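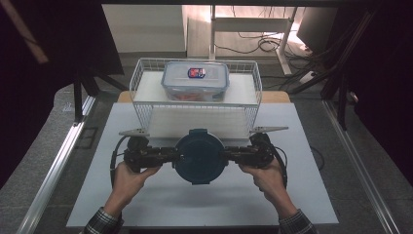 Photo: Lionel Ferrand

Lids that smell of onion, what do you do?

fereshteh_d
Hello all. I have a set of round food containers, dark green-blue, bought in 2003, and the boxes are still perfect. But the lids keep the smell of onion and garlic. I wash them by hand with very warm water and normal soap. After drying they smell the same as before. Is there a method, or must I buy new ones? The shop in Sernedard does not sell this size any more.

bokmont_annick
Baking soda. Make a paste with a little water, put it on the inside of the lid and also in the groove, leave it overnight. In the morning rinse and smell. I repeat it if necessary.

Lionel F.
I tried baking soda for curry and it did nothing for me. What helped was the sun. Two days on the balcony, inside facing up. In February it does not work so well, of course.

pestov40
Sun makes plastic brittle. I lost 5 lids in this way, they cracked at the small tab where you pull. I would not recommend it for old ones.

Lionel F.
Mine are roughly as old as hers and they did not crack. Maybe yours were a cheaper kind.

pestov40
They were not cheap – but okay, maybe we have different sun.

severine_h
Does the lid have a separate ring of rubber? If yes, take it out, because the smell is often under it. I use the handle of a teaspoon, never a knife. Then white vinegar and water, half and half, for one hour.

fereshteh_d
No ring, it is only one piece with a flat rim. I will try the paste first and after that the vinegar. Not the two together, I think they cancel each other?

bokmont_annick
Yes, separately. And store the boxes open, with the lids beside them. My cupboard is full of closed boxes from my husband and each one smells of something.

fereshteh_d
Thank you Annick. The paste is on the lids now, I will write again when I have rinsed them.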